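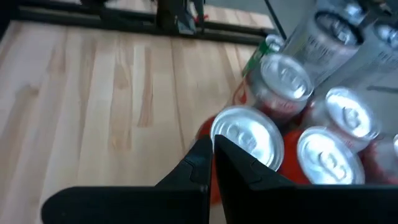

그리퍼에 그 돈을 쓰느니 팔을 하나 더 사겠다고, Bivura 게시판에서 Engström이 댓글을 남겼었죠. 저도 사기 전까지는 딱 그 생각이었습니다. 팔이 좋으면 손은 대충 달아도 된다고 믿었거든요. 그런데 Prudeck 평행 그리퍼 키트를 4월부터 써 보고 나서 생각이 꽤 많이 바뀌었어요. 오늘은 그 얘기를 길게 해 보겠습니다. (협찬 아니고 제 돈 주고 샀습니다.)

먼저 구성부터요. 상자를 열면 그리퍼 본체, 검은색 넓적한 핑거 한 쌍, 손목에 다는 소형 카메라와 브래킷, 케이블 두 줄, 육각 렌치, 그리고 얇은 설명서가 들어 있습니다. 손가락 안쪽 끝에 비스듬하게 홈이 파여 있는데, 처음엔 장식인 줄 알았습니다. 둥근 물건을 잡아 보니 이 홈 덕을 톡톡히 봐요. 캔 테두리 같은 데 손끝이 닿을 때 미끄러져 나가는 일이 전에 쓰던 일자 핑거보다 확실히 적습니다.

조립은 한 시간 반쯤 걸렸습니다. 본체를 팔 끝 플랜지에 올리는 것까지는 금방인데, 카메라 브래킷 나사가 좀 짧아요. 힘을 줘서 누르면서 돌려야 첫 산이 물립니다. 여기서 나사 하나를 바닥에 떨어뜨려서 20분을 날렸습니다. 여분 나사가 두 개 들어 있긴 했는데 저는 그걸 다음 날에야 발견했고요. 설명서 뒷장에 테이프로 붙어 있으니 사시는 분들은 꼭 뒷장부터 보세요!

무게는 카메라 빼고 235g입니다. 제 팔은 작은 편이라 끝단 무게에 민감한데, 이 정도면 속도를 크게 줄이지 않아도 떨림이 거슬리지 않았습니다. 전에 달았던 건 훨씬 무거워서 멈출 때마다 끄덕끄덕 인사를 했어요.

이제 제일 중요한 캔 테스트. 나무 테이블 위에 음료 캔을 모아 놓고 하나씩 집어 옮기는 작업을 시켰습니다. 왜 하필 캔이냐면, 제가 만들려는 게 작업실 간식 선반 정리 프로그램이라서요. 그리고 캔은 생각보다 까다롭습니다. 윗면은 반짝거려서 카메라가 헷갈리고, 몸통은 매끈하고, 서로 붙어 있으면 손가락 넣을 틈이 없거든요. 한 개만 덩그러니 세워 놓고 집는 영상은 어느 제품이든 잘 나옵니다. 여러 개가 몰려 있을 때가 진짜 시험이라고 생각해요.

결과부터 말씀드리면, 300번 시도해서 실패가 113번이었던 게 첫 주 성적입니다. 숫자만 보면 좀 처참하죠? 저도 그날 밤엔 환불 페이지를 열어 봤습니다. 그런데 기록을 뒤져 보니 실패의 대부분이 잡는 힘 문제가 아니라 내려가는 높이 문제였어요. 손끝이 뚜껑을 위에서 눌러 버리고 거기서 멈추는 식이었습니다. 접근 높이를 다시 잡고, 내려가기 직전에 손가락을 조금 더 벌리게 했더니 그 뒤로는 눈에 띄게 좋아졌습니다. 지금은 캔끼리 바짝 붙어 있지만 않으면 거의 마음 놓고 돌려 둡니다.

손목 카메라는 기대 이상이었습니다. 손끝과 물건이 한 화면에 들어오니까 어디서 어긋났는지 나중에 돌려 보기가 정말 편해요. 천장 카메라로만 볼 때는 팔이 가려서 결정적인 순간이 늘 안 보였거든요. 다만 팔이 빨리 움직이면 화면이 번집니다. 은색 뚜껑처럼 빛을 되받는 물건은 더 그렇고요. 저는 접근 마지막 구간만 속도를 절반으로 낮춰서 쓰고 있습니다. 노출을 수동으로 고정할 수 있으니 조명이 일정한 방이라면 꼭 고정해 두세요. 자동으로 두면 화면이 어두워졌다 밝아졌다 해서 인식이 흔들립니다.

소프트웨어는 반반입니다. 파이썬 라이브러리는 깔끔해요. 열고 닫고 힘 읽어 오는 함수가 직관적이라 설치하고 10분 만에 첫 동작을 봤습니다. 반면에 같이 주는 설정 프로그램은 좀 답답합니다. 창 크기를 바꾸면 버튼이 겹치고, 저장을 눌러도 저장됐다는 표시가 없어요. 처음엔 불안해서 세 번씩 눌렀습니다. 한국어 메뉴가 있긴 한데 '파지'와 '쥐기'와 '잡기'가 섞여 나와서 영어로 바꿔 놓고 씁니다.

내구성 얘기도 조금. 지금까지 누적 개폐가 1596회로 찍혀 있는데 유격은 아직 못 느끼겠습니다. 핑거 표면은 무광이라 잔기스가 좀 보이지만 기능에는 영향이 없고, 케이블 커넥터 쪽이 오히려 걱정이에요. 팔을 크게 돌리면 그쪽이 당겨집니다. 저는 벨크로로 한 번 묶어 여유를 줬습니다. Brendthorpe에서 나온 꺾인 커넥터 케이블이 맞는다는 글도 봤는데 아직 안 써 봤습니다. 써 보신 분 계시면 댓글 부탁드려요.

좋았던 점
가볍다. 손끝 홈이 둥근 물건에 잘 맞는다. 손목 카메라가 기본 포함이다. 라이브러리가 쓰기 쉽다.

아쉬운 점
브래킷 나사가 짧다. 설정 프로그램이 투박하다. 손가락이 넓어서 빽빽한 틈에는 잘 안 들어간다. 좁은 핑거는 따로 사야 한다.

그래서 누구한테 권하느냐. 책상 위에서 작은 팔로 물건 집기를 진지하게 해 보려는 분이라면 저는 권하고 싶습니다. 값이 싸지는 않고, 처음 며칠은 높이 맞추느라 속이 탈 수 있어요. 그래도 캔 하나를 제자리에 딱 내려놓는 걸 처음 봤을 때는 혼자 박수를 쳤습니다. 반대로 아주 무거운 걸 들거나 좁은 칸에 손을 넣어야 하는 분은 좁은 핑거 값까지 더해서 계산해 보시고요.

별점은 다섯 개 중 네 개 반. 반 개는 나사 때문에 뺐습니다.

10월 18일 목요일 추가: 설정 프로그램이 업데이트돼서 이제 저장하면 초록색 체크 표시가 뜹니다. 버튼 겹치는 건 그대로예요.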